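Workshop tips: small parts picking, bins and leads

Dropped and dragged solenoids on the Livon cell

These notes follow a fault on the bench cell that picks push-pull solenoids out of a bin and sets them in the test fixture. They apply to any two-finger gripper handling small coils with the leads already fitted.

The fault

At pick 2,513 the arm lifted a solenoid with the lead of a second one trapped between the right finger and the coil body. The second part swung free during the transfer, struck the fixture edge and fell onto the guard rail. The arm carried on and placed the first part with its plunger jammed against the stop. The controller logged a good pick, as the finger gap was inside the tolerance band. The next cycle drove the test probe into a tilted body and bent it.

The probe was replaced and the cell was down for one shift. There were no injuries, but the door interlock had been bridged during an earlier setup and left that way. Graça Patrício found the bridge when she went in to clear the part. It has been removed. Check yours before doing anything else on this page.

Before reaching into the cell

Stop the program, then remove power to the arm at the isolator. The pause button on the pendant does not count. A gripper with a spring return can still close after the air is off, so keep fingers out from between the jaws until they have been moved by hand. Lock the isolator if the job takes longer than picking up one part.

Lead wires

Most bad picks involve the wire. A lead that loops back beside the body will go under a fingertip, and a connector makes a good anchor for somebody else's lead. Load the bin by hand with the parts spread out, four at a time on this cell. Tipping a full bag in saves a minute and costs a probe.

If the leads have been coiled in the bag, pull them straight before loading. Do not tape them to the body. Tape residue transfers to the finger faces and the part hangs on release.

Pick direction

Grip across the sides of the metal body. Do not grip the plunger or its return spring. A plunger held off-axis can mark the bore, and the part will then pass on resistance and stick in service. If the vision system offers a pick with a wire crossing the finger path, reject it and take the next one. On the Kostell controller that is the clearance mask, off by default.

Gap check

Width alone will not detect a trapped lead. Narrow the band until a single wire trips it, testing with a scrap lead against each finger in turn. Ours went from alarm value 423 to 1,180 counts on the encoder scale once the zero was reset. Your numbers will differ. Add a second reading after the lift - a part that has shifted will show there.

Bin and fingers

Wipe the bin floor and corners with a damp cloth and let it dry. Dirt collects along the seams, and glare from scuffed plastic gives the camera false edges. Replace the bin when cleaning no longer helps. The Zukow and Bettencourt bins have the same footprint, but the Bettencourt floor is lower, so re-teach the approach height after a swap.

Inspect finger faces for worn strips at each bin change. Run the first ten picks at reduced speed with the door closed.

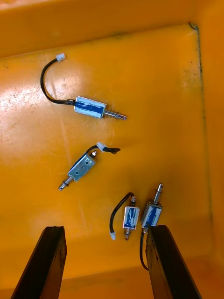
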